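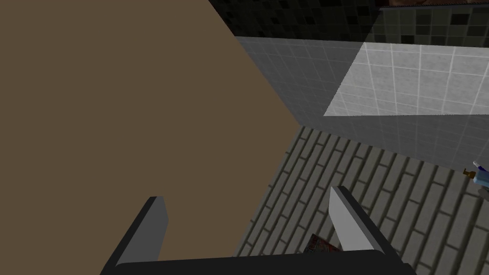 The simulated kitchen floor at the Droleo open day, from the robot's side of things. The red package is on the tiles between the fingers.

Wastport Notes, Mar 2, 2023

The invitation promised "an afternoon among the robots," so a fair number of us from the newsletter's readership took the bus out to the Droleo building in Wastport expecting robots. There was one. It stood behind a rope with a cloth over its shoulder, switched off, and a sign asked us not to lean on it. The afternoon was spent in front of a large screen, watching a gripper that exists only inside a computer think about picking things up.

I should say that I enjoyed it a good deal more than I expected to, and that the cookies were fine.

Droleo's project is called Plevar, and its aim is easy to state. Somebody drops something on the floor, and a machine picks it up and puts it where it belongs. The people most likely to want this are those who can't bend down easily, and several of them were in the room and had opinions. Before Plevar is allowed near a real floor it practices on made-up ones, in a program the team calls Maurya. Maurya builds a room, tosses a few household things into it, and lets the gripper have a go. Then it builds another room and starts again. It can get through 900 rooms overnight, which is 900 more than my own household tidies in the same period.

The view on the screen takes some getting used to. You look down from above the gripper, past its two flat fingers, at whatever happens to be ahead. A big plain slab of brown took up most of the left side, and the woman next to me asked whether it was a door or a table. The presenter said the robot would like to know that too. He meant it seriously. A large flat thing near the fingers is the sort of thing you don't want to knock into, and the software has to work around it whether or not anyone has given it a name.

The tile came in for more comment than anything else. There were small gray squares on the wall, a patch of white ones lit up like a dentist's office, darker ones above those in no order I could follow, and long gray ones laid like bricks on the floor. A retired tile setter in the second row said he would have talked the customer out of it. We were told the clash is deliberate. Maurya picks its surfaces and lighting more or less by lottery, so that Plevar won't grow attached to one kind of kitchen and panic in the next. I have visited homes decorated on the same principle.

Then came the demonstration proper, which ran for seven tries. The job was to close the fingers on the small red package and lift it. Flat things on flat floors are hard, it seems, as anyone who has chased a credit card around a checkout counter will already know. The gripper came down, paused long enough for some of us to finish our coffee, and closed on nothing. It did this again. On the third try it pushed the package a short way along the floor, in the manner of a cat, and got its first applause.

Out of seven tries it managed three clean lifts. The presenter seemed pleased with this and so, by the end, were we. One failed lift got so close that the whole front row groaned, which I have otherwise only heard at high school basketball games.

Questions ran long. Will it pick up socks? It will try, but cloth is on a separate list and the list is not short. What about pills? Not yet, and they would rather not be rushed on that one. How much will it cost? The presenter checked the clock and recommended the cookies. A boy who looked to be in middle school asked why they didn't just use a vacuum, and was told it was a good question, and got no other answer that I heard.

Someone also asked when the machine behind the rope would be switched on. Plevar's software goes onto it later in March if the practice scores hold up, and Droleo plans a second open day once it has learned to behave around furniture — real furniture, with real corners. Readers who want a place should leave their names at the front desk. Seating was tight this time, and the chairs in the back 2 rows are the folding kind, so bring a cushion. Parking is behind the building, and the entrance on that side sticks. Push hard.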